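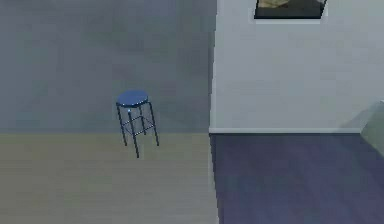
Tenants had asked for one repair number for years, according to Nadiia Onyshchenko, and most of them stopped reporting small faults when calls went unanswered.

Gutham Housing announced on Aug 3, 2023 that a single repair line will cover all 2,206 homes in Drustthorpe and Ostinwood. The line replaces three office numbers - the old ones will forward calls until October. Urgent faults, such as gas, water or loss of power, will be logged first. Work on 199 overdue jobs in Ostinwood has been assigned to Ross Building Services.

Rent and service charges do not change. Press contact: Yiran Qin, Gutham Housing, Drustthorpe office.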